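Project Report: Cord Pick-and-Place Cell, Fault During Repeat Trials
Team Hollis, robotics practicum

1. Background
Our task was to have the arm pick a coiled power cord out of an open cardboard box and move it to a second box. The gripper was supplied by Drustance and the motion software was our own. We planned 80 trials and stopped at 40 because of the fault covered in this report.

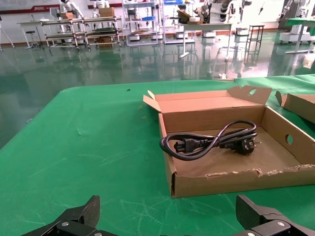

Darport, May

2. What happened
On trial 40 the gripper closed on a loop of cord and started to lift. The loop tightened on the rest of the coil and the load went past our limit. The arm should have stopped and opened the fingers. It kept pulling for 636 milliseconds and dragged the box toward the base before Malcolm Garside hit the emergency stop. No one was inside the marked area. We powered down and wrote up the incident the same Monday.

3. Cause
The force reading was correct the whole time. We checked the log, 3,364 lines for that trial, and the overload shows up clearly. The stop command was sent but sat in the same queue as the motion commands, so the arm finished its current segment first. Earlier trials never went over the limit, so the queue problem never showed. 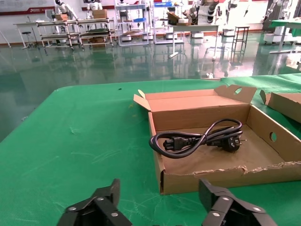
The second issue was our choice of grasp point. The planner picked the highest part of the cord it could find, and in a loose coil that is often a loop crossing over other loops. A cord lying like this one, with the appliance connector toward the left and the wall plug toward the right, gives better targets at either end. Grabbing the connector body would not have prevented a snag, but it would have made one less likely. We had left both ends out of the planner because the cable model from Etilitz did not include them.

4. Changes
The stop command now has its own channel and is handled before any motion. We lowered the force limit and cut the lift speed in half. The planner tries the connector first, then the plug.

5. Still to do
Repeat the overload test with the new stop channel. Run the other 40 trials. Fix the box to the table for testing.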